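4. Setting up a storage zone

The Prallov sends readings from each shelf, drawer or larder to the Senico display in the kitchen. Before it can do that, every place where you keep food needs its own zone. You can set up to 20 zones on one display. If you have not yet paired the display with the sensor, go back to section 3.

You will need:
The sensor and its clip
Two AAA cells (supplied)
A dry cloth
The zone card from the back of this manual

4.1 Fitting the sensor

1. Wipe the shelf or wall where the clip will go and let it dry.
2. Peel the backing from the clip and press it down firmly for 33 seconds. Leave it for an hour before you hang any weight on it.
3. Slide the battery cover off and put in both cells, following the marks inside.
4. Push the sensor into the clip until it clicks. The vents must face outwards.
5. Hold the side button until the light turns green, then let go.

Caution: Do not fit the sensor above a cooker, kettle or toaster. Steam gets into the vents and the humidity reading will stay high for days.

Note: A sensor in a fridge takes longer to settle than one on an open shelf. Leave the door shut for the first hour if you can.

4.2 Naming the zone and choosing a food type

1. On the display, press Zones, then Add.
2. Pick the sensor from the list. Its number is printed under the battery cover.
3. Type a name of up to 12 letters. Names cannot be changed later without removing the zone.
4. Choose a food type: Dry, Root, Leaf, Soft fruit or Ripening.
5. Press Save. The display goes back to the main screen.

Use Ripening for fruit that softens after it is picked, such as avocados, pears and bananas. In this setting the display gives a daily reminder to check the fruit by hand. Keep Ripening zones out of direct sun and away from Leaf zones, as the gas given off by ripe fruit turns salad yellow.
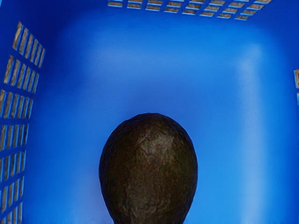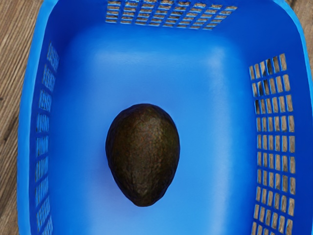
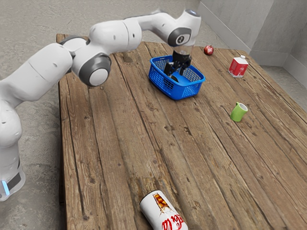

Dindo Lumanlan adds that the daily reminder is best set for the evening, when there is still time to move soft fruit to the fridge before the next day. He sets his for 7 pm and turns off the sound, leaving only the light. Pears, he says, want checking at the neck, where they give first.

4.3 Setting the alert range

1. Press Zones and choose the zone by name.
2. Press Range. The factory range for that food type is shown.
3. Use the arrows to move the upper and lower limits.
4. Press Save, then Test. The display should beep once.

If there is no beep, check that the volume is above zero and try again. After 5 failed tests the display locks the zone - press Reset on the sensor and start again from 4.2.

Note: Readings are kept until the memory is full. Each zone holds 2,132 readings, after which the oldest are written over. To keep them, copy them to a memory card first (see section 7).

4.4 Removing a zone

1. Press Zones, choose the name and press Remove.
2. Take the cells out of the sensor.
3. Cross the zone off your zone card.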